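Grerex opens hand-held teaching kit to outside workshops

Bundiscombe, April — Grerex is to lend out its hand-held gripper kits to small workshops and colleges that want to teach robots jobs involving cloth, gloves and other soft goods. The first kits will go out from the company's Bundiscombe site later this spring.

The kit, called Wostura, lets a person show a robot a task by doing it. The user holds a two-jaw gripper, picks up an item, moves it and puts it down again. A camera on the tool records each movement from close to the jaws. The recordings are then used to train a robot arm fitted with the same type of gripper.

Grerex has until now used Wostura only with its own staff. The company said it had been asked by several firms whether they could record their own tasks in their own buildings, with their own tables and lighting, and that lending the kit was the simplest way to do it.

Each loan lasts 3 months and includes 2 hand-held grippers, a charging dock, a laptop with the recording software and a printed guide. Borrowers can choose their own task or pick one from a list supplied with the kit. The list covers picking up single gloves, pairing gloves, folding small cloths and placing soft items into trays.

Soft goods were chosen as the starting point after requests from laundries and workwear suppliers. A glove can lie flat, twisted or half folded, and it changes shape when it is gripped. Grerex said that writing out rules for every case had proved slow, and that people who handle these items for a living can show the movement far more quickly than they can describe it.

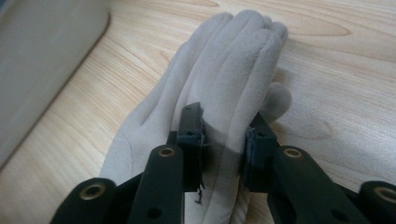 The Wostura hand-held gripper closes on a light grey fabric glove on a wooden tabletop.

Borrowers are asked to record at least 200 demonstrations of one task before sending any data back. For tasks with more than one step, such as pairing, the figure is 500. The guide asks users to change the position of the item between recordings and to keep any attempts that go wrong, marked as such in the software. Dropped items and missed grips are useful in training, provided they are labelled.

Training for new users takes one morning and can be done in Bundiscombe or by video call. It covers how to hold the tool, how fast to move, where to start and stop a recording, and how to check that the camera has a clear view of the jaws. No programming experience is needed.

The kit can also be used alongside remote control. Borrowers who already have a compatible arm can steer it from the same laptop and save those sessions in the same format. Grerex said most of its own recordings are made by hand, with remote control kept for checking a trained task and for correcting the arm when it goes wrong.

Recordings remain the property of the borrower. Grerex will ask for permission before using any of them in its own training, and borrowers can say no and still keep the kit for the full loan period.

The programme is run jointly with Moldovan, the workwear supplier, which will provide gloves and cloths to borrowers who need them. Moldovan has used the kit in its returns department, where gloves are sorted by hand before being sent on.

Applications are open now and close at the end of the month. Applicants should say what task they have in mind, how many people will use the kit and whether they have access to a robot arm. An arm is not required to apply.

Notes to editors

Grerex makes grippers and recording tools for teaching robots by demonstration. It is based in Bundiscombe.

Wostura is the name of the hand-held kit and of the software supplied with it.

Further pictures and a copy of the user guide are available from the Grerex press office on request.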